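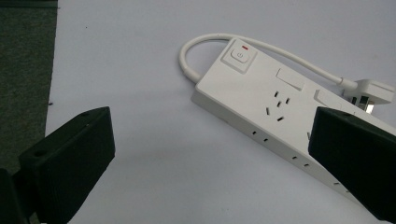
Gripper keeps pushing the power strip sideways when it goes for the button

Posted by Gilberto Cuadros in Clubs and School Projects

I help with the robotics club at Roltcombe. For the August challenge the students have to press the power button on a white power strip and then pick up its plug. We're using a hand-held gripper with black fingers to record the moves first, then the arm copies them.

The strip lies at a slant on a white surface. Pressing with one fingertip works nearly 79 times out of 100. The rest of the time the strip slides and the button isn't pressed. The button is white on a white housing as well, and the software sometimes picks the raised panel next to it. The rules say we can't tape the strip down. Any ideas? The strip isn't plugged in for any of this.

Cyprian Pietrzak

Two separate problems I think.

For the sliding, look at the direction of the push. If the finger comes in at an angle, part of the force goes along the strip. Get them to stop just over the button, turn the wrist until the finger is upright and then go straight down. We had 17 students doing the same task last year and that sorted most of it. You could also close both fingers lightly on the body of the strip first, let go, and press after that. It squares things up a bit.

For the button, white on white is hard. Change the background if the rules let you. If not, have the software find the socket holes, which are dark and easy to pick out, and work out the button position from there. Record some goes with the strip turned other ways too.

munshi_4

Put rubber on the fingertips.

Gilberto Cuadros

Thanks both. Going straight down is better already. Rubber is allowed, I checked, so we'll try it next. Still stuck on the plug, but I'll start a new thread for that.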